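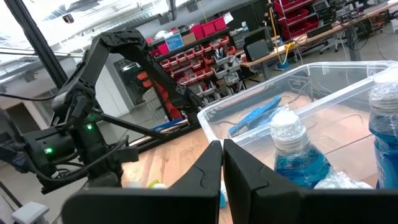

Standow Parent Writers Network Opens Applications for July Blogging Residency

Posted 3/15/20

The Standow Parent Writers Network is now accepting applications for its summer residency, a four-week program for mothers, fathers, grandparents and foster parents who keep a personal blog about family life. The residency will be held in July at the Diltton Reading Rooms, with an online track for members who live too far away to attend in person.

Na-rae Seok, program director, announced the opening of applications at the network's spring meeting. Ms. Seok told members that the residency would keep its emphasis on finished writing, and that the number of places would rise to 92 from last summer's 64. Half of the places are reserved for writers who have been posting for less than two years.

The network received 190 applications last year. The selection panel read each one twice, without names attached, before making offers. The same procedure will be followed this summer.

Applicants must have a blog that can be read by the public without a password and that has been updated at least once in the past six months. There is no minimum number of readers. Group blogs may apply, but only one writer from each group can be offered a place. Writers who took part in either of the last two residencies are asked to wait until next year.

A complete application consists of a short letter, links to two published posts, and one unpublished draft of up to 3,000 words. The draft may be on any subject connected with home, marriage, faith, work or raising children. It will be the main basis for selection, and those who are accepted will spend much of the first week revising it with an assigned reader. Poems and recipes are not eligible as drafts, although they may be included among the published links.

Each participant will attend one workshop a week. The opening session covers the "about me" page, which last year's residents named most often as the part of their blog they had put off writing. Later sessions deal with cutting long posts, answering comments, and keeping a schedule during school vacations. The final workshop is left open and will be planned by the residents themselves.

A separate evening discussion will address the privacy of children. The network revised its guidance on this subject over the winter after a lengthy exchange among members. Under the new wording, residents are asked to leave out the full names, schools and medical details of anyone under 18 in work submitted to the program, and to consult children old enough to have an opinion before publishing a story about them. Members who have already published such details are not required to remove them in order to apply. They may ask for help in doing so from the editorial desk, which will review older posts on request through the end of the summer.

The residency will also include a link exchange, run under the name Clomau. Residents will be placed in small circles, and every member of a circle will read and comment on the others' posts for the length of the program. The exchange was tested in the fall with a smaller group. Several of those who took part reported that the reading took more time than they had expected, and the circles have been reduced from eight writers to five.

Selected work from the residency will appear in Bite, the network's quarterly collection of short posts. Pieces in Bite are limited to 300 words. Writers keep all rights to their work and may post it on their own blogs at any time, before or after it appears in the collection. Contributors are not paid, but each receives two printed copies. The deadline for the residency issue falls two weeks after the closing session.

The fee for the in-person track is unchanged from last year and covers the workshops, lunch and printed materials. Travel and lodging are not included. The online track is offered at half the fee. A limited number of waivers are available for both tracks, and applicants who wish to be considered should say so in the letter. No proof of income is required, and the reading panel will not be told who has asked for a waiver.

Child care will be provided during the daytime workshops at Diltton for children between the ages of three and ten. Parents of younger children may bring them to the sessions, and a quiet room next to the main hall will be open for nursing and naps. Those who need child care should give the ages of their children on the form so that staff can be arranged in advance. Evening events do not include child care, but all of them can be joined online.

Application forms may be requested from the Standow office by mail or at the front desk of the Diltton Reading Rooms. Forms may be returned in person or by e-mail, and drafts should be sent as plain text or as an ordinary word processing file. Late applications will be placed on the waiting list in the order in which they arrive.

Questions about eligibility should be directed to Ms. Seok at the Standow office. Questions about submissions to Bite should go to the editorial desk.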